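Section 3. Loading the Tikov Candy Dispenser

Wrapped candy only.

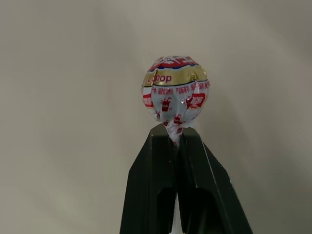
Guvbridge, 9 March 2025

1. Switch the unit off and unplug it.
2. Lift the lid and fill the hopper to the 200 mark.
3. Close the lid until it clicks.

Caution: Do not reach into the chute while the power is on. 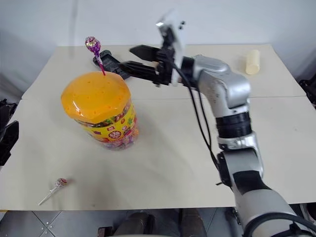
Candy jar on a pale cream tabletop.

Note: Clean the chute every 2000 vends. Send service requests to Apolinar Salinas.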